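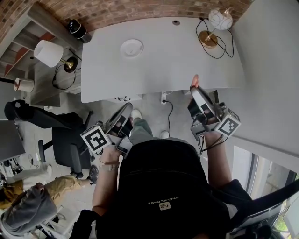

Cómo se le enseña a un robot a recoger la mesa

¿Te acuerdas de cómo aprendiste a atarte los cordones? Seguro que alguien se agachó a tu lado, hizo el lazo muy despacito y luego te dijo: «Ahora tú». Pues a los robots les pasa algo parecido, solo que son unos alumnos un poco raros. Un robot no entiende eso de «mira, así», y si le dices «coge el plato con cuidado» se queda tan ancho, porque no sabe qué es «con cuidado». ¿Cuánto hay que apretar? ¿Por qué lado se agarra? ¿Y cuándo se suelta?

Yo me llamo Noémie Ouellet y trabajo en Brivov, donde me paso buena parte del día enseñando cosas a robots. Mi sobrina cree que doy clase con pizarra. ¡Ojalá! Lo mío se parece más a hacer las tareas de casa una vez, y otra, y otra más.

Manos prestadas

Lo primero que aprendí es que mi mano y la del robot son muy distintas. Yo tengo cinco dedos que se doblan por todas partes, y muchos robots tienen una pinza que se abre y se cierra. Si yo cojo un plato con mis cinco dedos, el robot no puede copiarme bien, porque a él le faltan dedos para hacerlo igual.

Así que hacemos trampa (una trampa buena): cojo yo las pinzas. Llevo una en cada mano, agarradas por su mango curvo, y hago la tarea con ellas. Haz la prueba en casa con dos pinzas de cocina de las que no pinchan. Intenta levantar un calcetín y doblarlo. ¿A que cuesta? Los primeros días yo parecía un cangrejo con sueño.

¿Y los cuadraditos negros?

Cada pinza lleva encima un cubo blanco con unos dibujos cuadrados en negro. Se llaman marcadores y sirven para que una cámara sepa dónde está la pinza. Cada dibujo es diferente, como las matrículas de los coches. Cuando la cámara ve uno, el ordenador lo reconoce, mira si se ve grande o pequeño, recto o torcido, y calcula dónde está el cubo y hacia qué lado gira.

¿Por qué un cubo y no una pegatina plana? Porque yo muevo mucho las manos. Si giro la muñeca, una cara del cubo deja de verse, pero aparece otra. Con una pegatina sola, la cámara se perdería enseguida.

Una vez no basta

Para la tarea del plato, mi compañero Selim Bozkurt y yo grabamos 419 demostraciones. Una demostración es hacer la tarea entera, desde el principio hasta el final. Y no vale hacerla siempre igual. Cambiamos el plato de sitio, lo acercamos al borde, lo llevamos al otro lado, empezamos con la mano izquierda... Si el plato estuviera siempre en el mismo punto, el robot aprendería solo ese punto, y el día que alguien lo moviera un palmo cerraría la pinza en el aire.

También aprendí que tengo manías. Yo siempre daba un golpecito en la mesa antes de soltar el plato, sin darme cuenta. ¿Adivinas qué empezó a hacer el robot? ¡Toc! Hubo que grabar un buen montón otra vez.

El otro truco: el mando a distancia

Hay una segunda forma de enseñar, que se llama teleoperación. Es una palabra larguísima que quiere decir «manejar desde lejos». En ese caso no hago yo la tarea con las pinzas en la mano, la hace el robot de verdad, y yo lo guío con unos mandos. Se parece a un videojuego, pero con un brazo que pesa bastante y que no tiene vidas extra.

Cada manera tiene lo suyo. Con las pinzas voy mucho más deprisa y puedo enseñar en cualquier mesa. Con los mandos voy lenta como una tortuga, pero todo lo que grabo es algo que el robot puede hacer seguro, porque lo acaba de hacer él. A mí me gustan más las pinzas. Selim prefiere los mandos y no hay quien lo convenza.

¿Y luego qué?

Luego le toca al ordenador. Repasa todas las demostraciones muchísimas veces y busca lo que tienen en común: primero acercarse, después abrir, cerrar, levantar. Cuando termina, ponemos el plato en un sitio nuevo y dejamos que el robot pruebe solo. La primera vez suele salir regular. Entonces miramos dónde se ha liado, grabamos más demostraciones de esa parte y vuelta a empezar.

En agosto nos ponemos con la ropa, que es dificilísima, porque un plato siempre tiene forma de plato, pero una camiseta arrugada cada vez tiene una forma distinta. Si has probado lo del calcetín con las pinzas de cocina, ya sabes lo que me espera.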